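Ordenar una mesa sigue siendo difícil para las máquinas

Los robots domésticos ya pueden doblar una toalla o llevar un vaso de un lugar a otro, pero ordenar una mesa pequeña en una habitación normal todavía les cuesta. Es la conclusión principal de un informe que la consultora Deschamps presentó en marzo sobre la automatización de las tareas de casa y de tienda.

El estudio comparó 6 sistemas en dos ambientes: una vivienda y el almacén de la cadena Borkier. En el almacén, donde las cajas tienen siempre la misma forma y el mismo sitio, el mejor sistema completó el 92 % de los encargos sin ayuda. En la vivienda, el mismo sistema llegó solamente al 40 %. Los autores señalan tres dificultades: los recipientes transparentes, los objetos redondos que pueden rodar y las telas con pliegues, que cambian la altura de la superficie.

La empresa Rotach, fabricante de uno de los sistemas, considera que el resultado es razonable para esta etapa. «Una tienda se puede preparar para la máquina, una casa no», explica en una nota. Plondora, que participó con otro modelo, prefiere esperar antes de anunciar un producto para familias, y de momento ofrece su brazo a comercios pequeños para reponer estantes bajos.

El informe recomienda también más práctica con objetos cotidianos —frascos, tazas, botellas— en habitaciones reales, con sus muebles y sus cojines, y menos pruebas sobre mesas lisas de laboratorio.
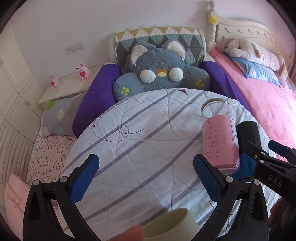

Pinzas negras con almohadillas azules sobre una mesa redonda, con un recipiente transparente y rosa, en las dos fotos.
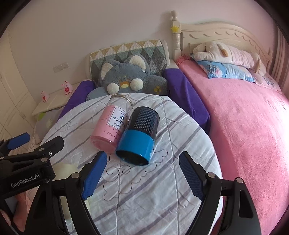
¿Se puede comprar hoy un robot que ordene la casa solo?

Todavía ninguno de los sistemas evaluados está a la venta para hogares. Según Deschamps, los primeros servirán para una o dos tareas concretas y necesitarán la supervisión de una persona.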